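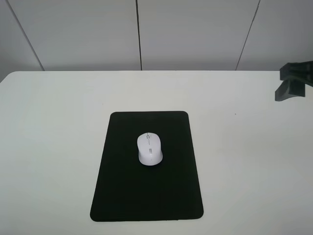

*Fixed camera, mouse on the pad, gripper at the right side of the table.*

## Fixed camera view: how much should the start state vary when collecting demos for one task?

**Posted by tirnine_bench** in Data Collection, April

I am collecting teleoperated demonstrations for a single tabletop task: pick up the mouse from the pad and set it down on the bare table to the left of the pad. One arm, one fixed camera, joint states logged alongside the video. The view at the top is typical of how my episodes begin.

So far I have 84 demonstrations. The mouse always starts on the pad, buttons facing the far edge of the table, within a few centimeters of the same spot. The pad does not move. The gripper starts over on the right.

The policy trained on these works well when I place the mouse where I placed it during collection. If I rotate the mouse by more than a small angle, the gripper comes down in the original orientation and pushes it. If I shift the pad and leave the mouse in the same place relative to it, the reach drifts partway toward the old position and stops short.

What I would like to know:

- Do I keep the 84 and add varied episodes, or discard them and start over?
- Should the pad move independently of the mouse, or is it enough to move them together?
- Does the white mouse on a white table matter? The place target is bare table, so once the mouse leaves the pad there is very little contrast in the camera view.
- Should I vary the gripper start pose as well?

I am logging with Feltisar at 30 frames per second. The training loss is low and flat, so I don't think it is a matter of training longer.

---

**Rhea Rivera**

Your loss is low because the demonstrations are nearly identical. A policy can fit them by replaying one average trajectory with small corrections, and what you describe on rotation is consistent with that. The image is hardly needed to predict the next action in your data, so the model has little reason to use it.

Keep the 84. They are valid demonstrations of one region of the start distribution. The problem is their weight relative to everything else. Either collect enough varied episodes that they become a minority, or sample them less often during training. I would do the second first, as it costs nothing.

On the pad: move it independently. It is the largest dark shape in the view, with sharp edges against a pale table, and the mouse has always been in its upper half and a little left of center. A network will happily localize the pad and infer the mouse from it. Your shifted pad test doesn't separate the two cases, since both moved together. Run these instead:

1. Pad in its usual place, mouse moved to the near half of the pad.
2. Pad moved, mouse left at its usual table coordinates.
3. No pad, mouse at its usual table coordinates.

If 1 fails and the gripper goes to the old spot, the policy is either following the pad or ignoring the image. If 2 pulls the reach toward the new pad position, it is following the pad. Test 3 is the least clean, because removing the pad also removes the contrast, but it is worth a few trials.

For collection, I would draw start states from a written list before each session. People who "randomize by hand" keep returning to the same four or five placements. My own list has pad position, pad angle, mouse position on the pad and mouse heading as separate columns. For heading, go all the way around. A mouse with its buttons toward the near edge presents a different outline and a different grasp.

White on white: yes, it matters, mostly during the place phase and any regrasp. The scroll wheel and the gray strip behind it are small at that camera distance, so check what is left of them after you resize the images for training. Open a resized frame and look. If the mouse disappears for you, more demonstrations will not bring it back. A larger crop of the table will help more, and the wall takes up the top third of your view anyway. Crop it, but keep enough of the right side that the gripper is visible at the start.

Gripper start pose: vary it, but do it second. Changing both at once makes failures harder to attribute.

---

**millden_arm**

just get more data. we had 2,732 episodes on our drawer task and it generalized fine, never had to think about pad positions or any of this. 84 is nothing

also wipe your table, there's a dark speck on the right side. probably harmless but the model will find it

---

**Chaiyaporn Robotics Lab**

I agree with Rhea on most points and would add two things about the logs.

First, trim the idle frames. If the operator waits before moving, at 30 frames per second you store a long run of near-zero actions paired with the same start view. With a fixed start state this teaches the policy to sit still, and it sometimes shows up as a reach that stalls. Your "stops short" symptom may be partly this. Plot action magnitude against time for a handful of episodes and cut everything before the first clear motion - leave a few frames of margin.

Second, hold out start states, not episodes. If you split the 84 at random, your validation set has the same mouse placement as your training set and the validation loss tells you very little. Reserve 2 pad positions and one range of mouse headings, never train on them, and score rollouts from those only.

I would not crop as tightly as suggested above. The far edge of the table and the dark wall seams are stable references, and we use them to catch a bumped camera: overlay the first frame of each session on a saved one and compare the seams. You can still do this on the uncropped recording, so store the full frame and crop at load time.

More data in the sense of the reply above will help only if the new episodes differ from the old ones. Ours plateaued until we changed the start list.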